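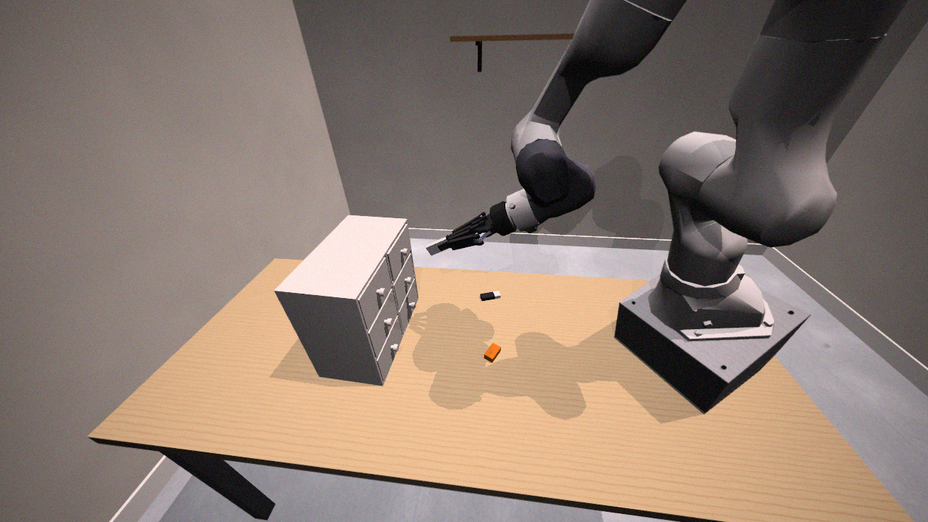 Drawer cabinet and robotic arm, light wood table

Visual variable star estimates: still worth sending in?
Forum: Observing > Variable Stars

dimmer_switch wrote:
Hello everyone, and thank you for having me, I've been reading along here for a long while before getting up the nerve to post. I live just outside Grukbridge and I've been estimating variable stars by eye for a few years now, mostly with an old pair of binoculars and lately with a small reflector on a Jandier mount that my family chipped in for. I counted up my logbook last night and I'm at 297 estimates, which I was feeling pretty pleased with until a fellow at the star party told me (very kindly, I should add) that the automated surveys cover all my stars every clear night and far more accurately than I ever could. So now I'm wondering if there is any point in sending mine in. I have never submitted a single one. They're all in pencil. I'd love to hear what you folks think, and please don't worry about my feelings!

mirafan wrote:
Welcome! Please send them in. I'm biased, as you can see from my name, but the long period variables are just made for people like you. They swing by several magnitudes over the better part of a year, so an eye estimate that's off by a couple of tenths still shows you the shape of the curve beautifully. A lot of the bright ones are also a headache for surveys, whose cameras saturate on anything you can easily see in binoculars. And there's the history of it — some of these stars have visual records going back well over a century, and it's nice to keep the same kind of measurement going so that the old and the new can be compared.

One thing to check before you type them all up: did you write down which comparison stars you used, and which chart? Without that it's hard for anyone to go back and fix things if a comparison magnitude gets revised.

coldtoes wrote:
I'm going to be the grump here, and I hope you'll take it in the friendly spirit it's meant. I did visual work for ages and loved it, but I switched to a camera and I wouldn't go back. When I plotted my old eye estimates of one red star next to my camera measurements, the eye ones wandered all over the place. Red stars are the worst for this. If you stare at them they seem to get brighter the longer you look, and moonlight changes things too, and so does your age. Send them in by all means, but if the question is where your next hundred hours should go, I'd say learn photometry. You already have a mount that tracks.

mirafan wrote:
coldtoes, we've had this conversation before and I still think you're too hard on your old self! Quick glances instead of staring takes care of a good part of that, and so does putting the two stars slightly out of focus so you're comparing little disks. I use my Prendetti 25 for it and rack it out just a hair.

dimmer_switch wrote:
Oh, this is all so helpful, thank you both. Yes, I did write down comparison stars, nearly always 2 of them, one brighter and one fainter than the variable. The chart is another story. For the first year or so I was using a printed one that came folded up in a secondhand book, and I don't know how old its magnitudes are. I do stare, I'm afraid. I never knew not to.

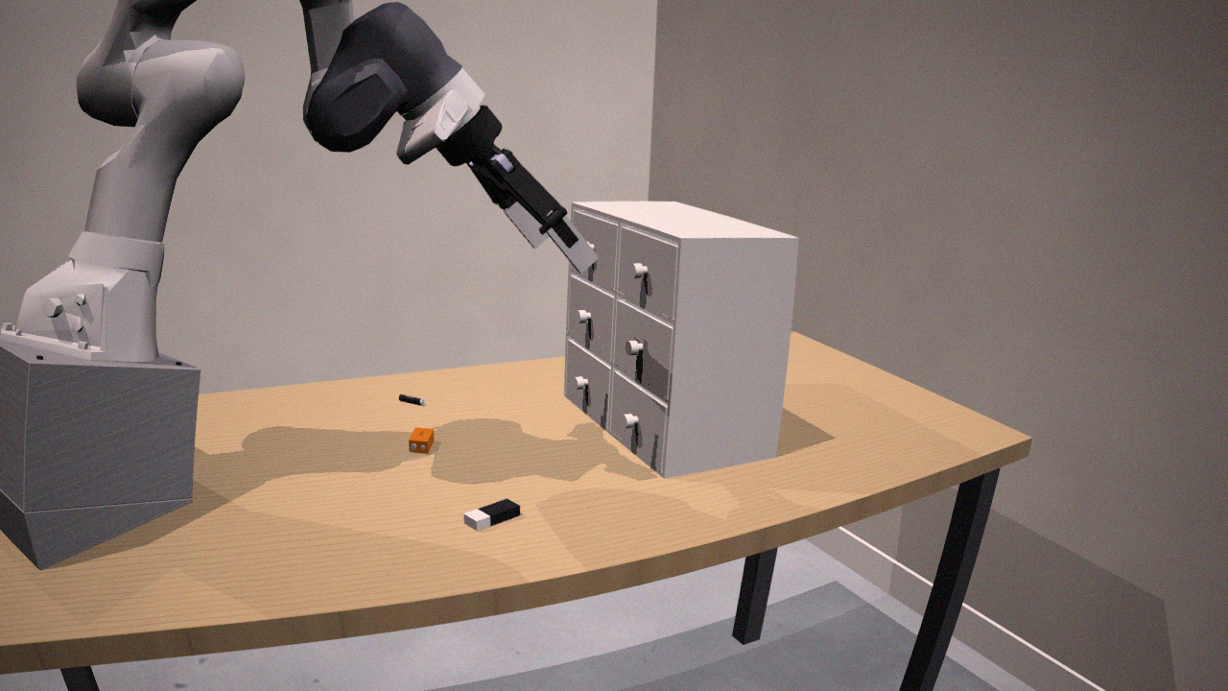

The star I've followed most is a red one, too, wouldn't you know it, so coldtoes has me a little worried. I've caught it near maximum twice and I lose it completely in the binoculars when it's down at the bottom, and in those cases I just wrote "not seen" with the faintest star I could make out next to it. Is that any use to anybody?

assefa_ridge wrote:
Jumping in to say yes, absolutely, a "fainter than" is a real observation and you can submit it as one. I observe from up on Assefa Ridge, 1553 meters and wonderfully dark, and I still send in plenty of those. A nova hunter will thank you for a good negative any day of the week.

On the old chart, I'd hold those first-year estimates back until you've matched each comparison star to a current sequence. If you noted which star was which, you can redo the arithmetic at the kitchen table with a cup of something warm. It's slow going but I found it oddly pleasant when I did mine.

coldtoes wrote:
Agreed on the negatives, and on redoing the arithmetic. I'll stick to my guns on red stars, though. Mirafan's out-of-focus trick helps some, but two careful people can still disagree by half a magnitude on a deep red one, and I don't see a way around that with eyes alone.

mirafan wrote:
Half a magnitude out of a swing of 4 or more, my friend. I can live with that.

dimmer_switch wrote:
Well, I've made my account and typed in the first page, starting with the newest ones where I know the chart. Tonight looks clear until midnight or so, so I'm going to try the quick glances and the defocusing on my red star and write down both, the old way and the new way, and see how far apart they come out. I'll post the numbers here when I have a few nights' worth. Coldtoes, I may come and bother you about cameras over the winter, if that's all right with you.

coldtoes wrote:
Bother away. Send me the model of your Jandier first so I know how much weight it can carry.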